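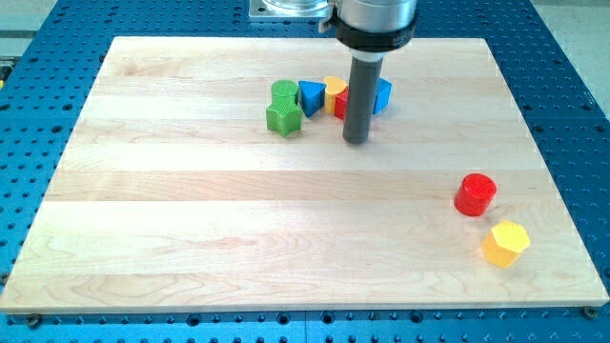 plovton_bookkeeper: Sorry but I'd never move a client mid-quarter, no matter how slick the reporting looks. We shifted 32 files onto Hillance in November and I was still fixing GST codes at 11 pm.

2 min read

ledgerlark72: Fair, but was that the software or the bank rules? I brought 15 across from Plarkari and the cash flow forecasts alone sold me (my café clients love the colour charts!).

plovton_bookkeeper: Bit of both. Support blamed my rules, I blame their import.

kettle_on: I'm with lark. Mind you, I organised a trial with 20 dummy invoices first. Kırmızıgül is cheaper again but the payroll side is rubbish, so I went back.

ledgerlark72: Disagree on payroll, mine's been fine. Which award are you on?

kettle_on: Hospitality, casuals mostly. Will try it again after BAS.

Related threads
Fixed fees or hourly?
Plarkari export keeps dropping cheque numbers
Chasing late payers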